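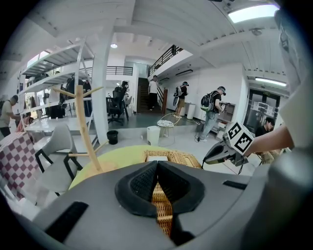 County record and my own measurement disagree by 98 square feet. Which one goes on the listing?

Last updated: October

Likatex

I am getting ready to list a one-story house on Abdel Hamid Street. The county record gives 1,041 square feet of living area. I measured it myself with a tape and a borrowed laser and got 98 more than that. The difference matches a rear porch that a previous owner enclosed. It has windows, drywall, and a tile floor. It has no duct and no radiator, but there is an outlet where a plug-in heater could go. You reach it through the old back door, which is still an exterior door with a deadbolt. The porch floor is one step down from the kitchen.

I measured inside, wall to wall, and added the rooms up. I did not add anything for wall thickness. There is also a bay window in the front room that I counted as 23 square feet, though the floor there is raised and works as a seat.

Three things I need to know:
Can the porch be counted as living area?
Should I be using inside or outside dimensions?
If the number ends up different from the county's, do I have to get the county record changed before listing?

The listing agent said to "just use the bigger one," and I am not comfortable with that.
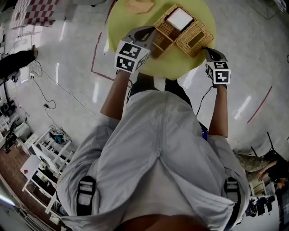 Round table with a wicker basket on top, from overhead.

Zovov

Do not use the bigger one as it stands.

Porch: most appraisers will leave it out. The usual tests are permanent heat from a system that serves the space, finish similar to the rest of the house, a ceiling height that meets the minimum, and direct access from other finished area. Yours passes on finish and probably on access. It fails on heat. A plug-in heater is personal property and does not count as a heat source. The step down is not a problem by itself.

List the porch separately, with its own area, in the remarks: "enclosed porch, 98 sq. ft., not included in living area." Buyers still see it, and the appraiser will normally give it some value on its own line.

Permits: find out whether the enclosure was permitted. The building department can usually search by address. If there was no permit, that goes on the seller disclosure in most states, whatever you do with the square footage.

Dimensions: for a detached house, measure outside. Go around the foundation line at floor level, to the nearest inch or tenth of a foot, and work out the area from that. Inside room totals leave out the partitions and exterior walls, so they come in low. This also means your 98 square foot match may be partly luck. If your inside total without the porch equals the county's figure exactly, one of the two was probably not measured the way you think it was. Check that before you do anything else. 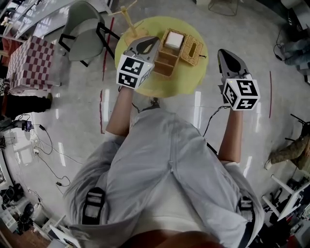 Overhead view of the round table, one gripper held over the near edge.

Bay window: a window seat is not floor area. Count the bay only if the floor runs into it at the same level and there is full headroom. Yours is raised, so take out the 23.

County record: no, you do not have to change it first. Assessor figures are made for tax purposes and are often carried over for decades. State your source on the listing form (owner, assessor, appraiser, or plans). Some listing services require one. If you want a correction, ask the assessor for the property card with the sketch. The sketch shows what was counted and what was coded as porch.

Asudmont

Agree with most of the above. I would pay for a measured floor plan. It costs less than a full appraisal and gives you a document with someone else's name on it if a buyer complains later.
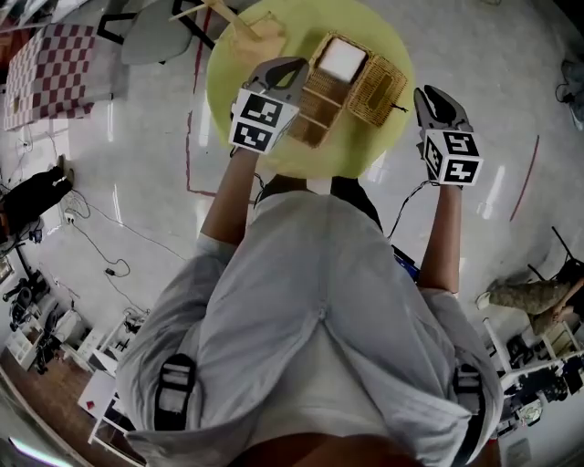
Room dimensions are still worth having for the listing, so don't throw out your inside numbers. Take each one at two heights if the walls are old, and write down the smaller. With a laser you can shoot above most furniture. A round table with a divided wicker tray on it, like the one in the photo, can stay where it is as long as the beam clears the top of the tray. Tall bookcases have to be moved or measured around.

We had a closet alcove under a sloped ceiling that I counted as 17 square feet. The appraiser took all of it out for headroom and the sale went ahead anyway. Also check the garage wall if the garage is attached - on mine the county had the line in the wrong place.

Likatex

Thanks. I pulled the property card. The porch is coded as open porch and the bay is not drawn at all. My inside total had the hall in it twice, so the match was an accident. I am going to remeasure from outside and list the porch separately. Permit search is still pending.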